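Skip to content
Home | News | Food & Drink | Outdoors | Events | Classifieds | Contact

We use cookies to remember your settings and to count visits. By staying on this page you accept our cookie policy. OK | Read more

Print this article | E-mail to a friend

Round table, full house: Troswood's lunch room gets its games corner

April 2018

The long-promised games corner at the Troswood community house is open, and what a cheerful spot it is! The sunny ground-floor lounge, which for years held a sofa, a lot of chairs and not much to do, now has a round marble-topped table where people can eat lunch, pass the ketchup and stay on for a game afterward.

The idea came from Taras Semeniuk, who has run the Troswood lunch club for two winters and noticed how quickly everyone went home once the plates were cleared. "We'd have a lovely noisy meal and then the room would empty out in five minutes," he said. "People weren't in a hurry. There just wasn't anything on the table to stay for."

So he asked for donations, and they came in by the bagful. A letter in the neighborhood bulletin brought 367 items in the first month: board games, puzzles, playing cards, picture books, old nature magazines and more wooden blocks than anyone knew what to do with. Sorting it all took most of the spring. Games with too many missing parts were stripped for spares, and the best of the rest went into the cupboard by the door.

Money came too. A bake sale and a raffle raised $3,173, which paid for the table, a fresh coat of paint on some of the chairs and new blinds. The table was bought secondhand from Moroz, the furniture dealer on the old mill road, and it took a long afternoon of lifting and turning to get it through the hallway. It is heavy, it is cool under your elbows in the morning, and the gray veins running through the white stone are a real pleasure to look at while you wait for your turn.

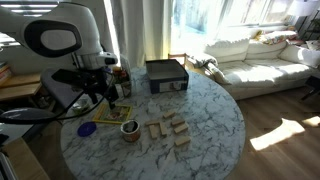
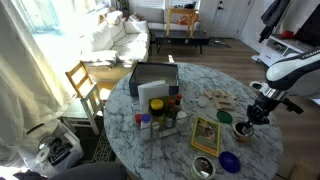
Vol. 12, No. 4 — Page 6

The stacking blocks have been the early favorite. They are plain light wood, nice to hold, and they make a wonderful clatter when a tower comes down on stone. Children build with them, grown-ups play the proper game, and a good number of people seem happy just pushing a few around while they talk. Ihor Onyshchenko, a retired surveyor and by common agreement the steadiest hand in the building, has already been asked to give lessons.

"It's all in the breathing," he told us, before knocking over his own tower at what he admitted was a very modest height.

Reading has its place as well. A book with a yellow border and an animal on the cover has been lying on the tabletop, ready for anyone who wants to leaf through it between courses, and there are picture cards for the younger visitors. Semeniuk would love more nature titles, especially anything on birds or pond life, as the lunch club takes a walk to the reservoir every July and always comes back with arguments to settle.

And lunch itself hasn't been pushed aside. The caddy still holds its bottles, jars and white paper napkins, with the tall brown sauce within easy reach, and small open tins share the marble with the games. It makes for a crowded table, and that is exactly how the regulars like it. One of them told us she had played her first card game in forty years with a sandwich in her other hand — and won.

The rest of the room has come up beautifully. The white sofa under the window catches the sun, with plenty of cushions for anyone who would sooner watch than play, and the chairs are a friendly mix, natural pine in one place and painted white in another. Semeniuk says matching sets were never the plan. He took what was sturdy and comfortable, and he is still looking for two armchairs with high backs for visitors who find the sofa too low to get out of.

Two local businesses have also pitched in. Wudeo, the woodworking shop behind the station, sanded and waxed the rougher donated blocks and has offered to cut replacements when pieces go missing. Biltus, the stationery store, gave labels and a stack of card for writing out rules, so that newcomers can learn a game without having to find somebody who remembers it. The rule cards are being written now, in large print. Onyshchenko has done dominoes and checkers and is partway through a version of rummy that several members say they have never heard of.

A borrowing shelf is next. Members will be able to take a game home for two weeks, sign the notebook in the hall and bring it back with all its parts, or at least a note saying which ones the dog had. Semeniuk is hoping the shelf will be up before summer, and he could use a hand with the last boxes of puzzles, which need to be put together to see whether they are complete. It is slow work and he recommends it warmly.

The games corner is open whenever the community house is, and there is no charge to sit down and play. Lunch is served from noon and should be booked by the evening before. Donated games may be left at the front desk in a closed bag or box, with your name on it if you would like the bag back. Puzzles of more than 1,000 pieces will be accepted only if you promise to come and help.

Print this article | E-mail to a friend

Get the Troswood news in your inbox every month. Enter your e-mail address to subscribe. You can unsubscribe at any time.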